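Ticket 398: playlist scrambled, half of the live album greyed out
Product: Flendow desktop player
Opened by: Kourosh Karimi
Status: Resolved, with one leftover

Opened 14/06/2023

Hi all, hoping somebody can save my sanity here. I've been putting together a playlist for my mum's birthday, mostly Bettencourt (she's been mad for them ever since she saw them at a winery show, sang the whole way home) and it was all perfect until I updated the player last night. Now the running order is scrambled and a heap of the songs are greyed out and won't play.

The playlist has 61 songs. Of those, 34 come from the big live double album and they're the ones playing up. The studio stuff is fine! If I click a greyed one I get "This track is not in your region or library", which is rubbish, as I bought that album through Flendow myself and I've got the receipt in my email.

What I've tried so far:
Signed out and back in. No change.
Restarted the computer. No change.
Opened the same playlist on my phone. Order is right on the phone, songs still grey.
Removed one song and added it again from the album page. That one came good, but it landed at the bottom of the list, and I'm not keen on doing the rest by hand.

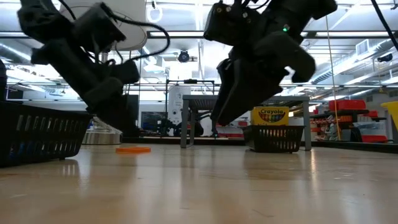 Also, and I don't know if it's related, the album cover has changed. It used to be the lovely orange one with the band out the back of the pub and now it's the plain reissue sleeve. Mum will notice that, believe me.

Reply from Arnaldo Nogueira, Flendow support

G'day Kourosh, thanks for all the detail. The cover is the clue, I reckon. The label swapped the live album for a remastered edition and your playlist is still pointing at the old one. Could you go to Library, then Purchases, and tell me whether you see the album once or twice? And could you check which column the playlist is sorted by on the desktop? The update resets it to Date Added for some people.

Reply from Kourosh Karimi

You're on to something! It's in there twice. One has the orange cover and says Archived, the other has the boring cover and no label at all. I'd never have looked in there.

And yes, sorted by Date Added, bit embarrassed about that. I clicked the heading over the song numbers and everything jumped back into my order. So that's the scrambling sorted and I can stop blaming my brother.

Tried playing a song straight from the archived copy and got the same region message. The other copy plays fine, and it sounds great too, you can hear the crowd come in on the second chorus of Ondov much better than before. Mum's favourite, that one. She reckons the drummer speeds up on purpose.

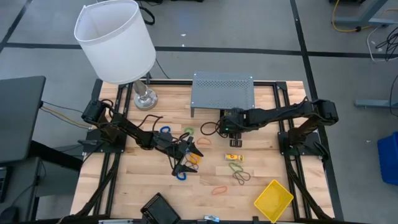
Tabletop from overhead, with the lamp at upper left.

Reply from Arnaldo Nogueira, Flendow support

Good to hear. For the grey ones, right-click the playlist name and choose Match to Library. Leave "Keep my order" ticked. It looks for the same songs in the newer copy and swaps them in where they are. Make a duplicate of the playlist first, there's no undo on that one.

Reply from Kourosh Karimi

Duplicated it, ran the match, went and made a cuppa. Came back and 33 of them were working, all in the right spots! The only one still grey is Drisodari, the long slow one that closes the second disc. I searched the remastered album and it's there, but the title has "(Encore)" stuck on the end, so I suppose the match didn't recognise it. I added it by hand and dragged it up to where it belongs. Plays beautifully.

That leaves the cover. Is there any way to get the orange one back, even if it's only on the playlist?

Reply from Arnaldo Nogueira, Flendow support

You can't change it on the album, sorry, that comes from the label. On the playlist you can: Edit Details, then Choose Artwork, and pick any picture saved on your computer. I've passed the Encore title on to our catalogue team as well. They do their fixes in batches and the next lot is in July, so keep your hand-added copy until then.

Reply from Kourosh Karimi

Found the orange cover in my old downloads folder and it's on there now, looks a treat. Happy for you to close this one. Thanks heaps, Arnaldo, and if the Encore thing mucks up my order in July I'll open a new ticket.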